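Ground School, Week Six

14 January 2014

I passed Meteorology. I would like that noted before I go on to complain about everything else.

The pass mark was 75 percent and I got 76, so I now know exactly one percent more about clouds than the law requires. Indrek Kalniņš, who sits next to me and has the memory of a filing cabinet, got 98 and apologized for it. He missed one question on freezing rain and has been sulking since lunch.

Next up is Air Law, for which I bought the Hirkomix question bank back in November. It has 2,000 questions, and I suspect 1,000 of them are the same question about who gives way to a balloon. (You do. Everyone gives way to the balloon.) My average is stuck where it was before Christmas, and the program has started greeting me with "Keep trying!" in a font I don't care for.

Flying, meanwhile, has been mostly theoretical. I've had six lessons canceled this month and last for wind, fog, and one flat nosewheel at Ivmont. My logbook stands at 29 hours. My instructor, Ms. Butkienė, says waiting is part of the training. She says this from the good chair by the heater.

Things I've learned from waiting

1. The forecast gets better the moment you drive home.

2. The Braltik headset I spent too much on is very comfortable indoors.

3. Tea helps. Coffee before a flight is a mistake you make once, usually over a large forest.

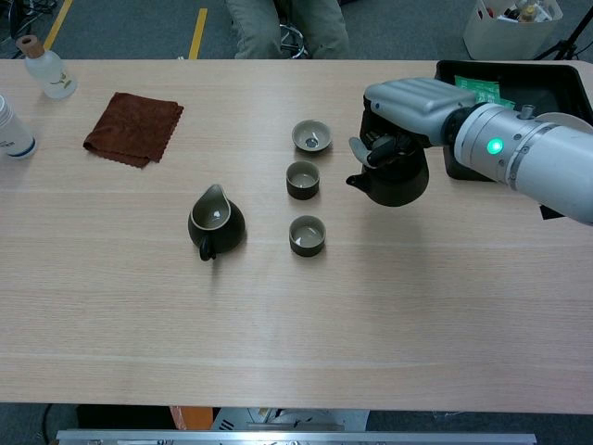 4. Bring the Air Law book. You won't open it, but Ms. Butkienė looks at your bag.

My next slot is Thursday at nine. There's a front coming through at eight.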